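Newsletter > Members > Odds and Ends

Sorting the small stuff before the swap

November 2019 — 11 comments

Quick one this time, hall key has to be back tonight and I still have the labels to print. Parts swap is on for December, same place as last year, doors when Bogdan gets there.

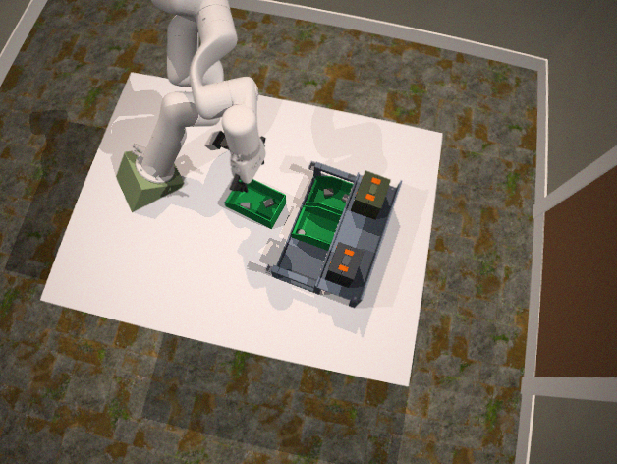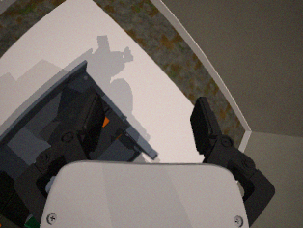 So, the sorting. Every year people turn up with a coffee can full of clock screws, hands, odd gears, springs, all in together, and then stand there wondering why nothing sells. Please sort at home. Anything small and loose goes in an open tray, a couple of pieces to a tray if they're good ones, like the two gray bits in the little green one up top. Buyers want to see what they're picking at. And if you have a rack with a divider down the middle, bring it — good pieces one side, spares the other. Screws separate from everything else. Phillips-head screws do not go in with the slotted ones, I don't care how small they are. Last year I spent the whole afternoon fishing them out of a Lametti carriage clock lot and I am not doing it agian.

Tables. 20 this time, all the same size, first come. Two people can share. No nails, no tape on the walls, they were very clear about that.

Prices. Write them down. A bit of masking tape on the edge is fine. "Make me an offer" is not a price and it holds up the line. If you want to haggle do it after lunch when it's quiet.

What people have asked for so far — Tamberg mainsprings, any width. Toma alarm movements, running or not. A glass for a Drultura wall clock, the one with the curved door, and good luck with that. Yiran Wan is after hour hands only, she has more than 1000 minute hands and will trade. She will bring the box. It is a big box.

Repairs corner is back. Bogdan Onu has said yes to doing pendulum clocks and nothing with a battery in it. Bring the pendulum. Bring the key too. Half the clocks last year came without one or the other and he just had to send them home.

Food is soup, same as always, plus whatever people bake. Put a note by anything with nuts.

Parking on the street side only. The back lot belongs to the dentist.

Dues can be paid at the door, cash or check. Reminder that the old address list is no good, three of the newsletters came back, so if you moved then write your new one on the sheet by the coffe urn.

Shares: 20

Comments

pivotpete: Is the Drultura glass flat or bowed at the top? I have one in the attic but would need to measure.

Marlene K: Bowed. I'm the one asking. Please measure!!

tickover: Can I bring watches or is it clocks only

Yiran Wan: Watches were fine last year. Also it's two boxes now.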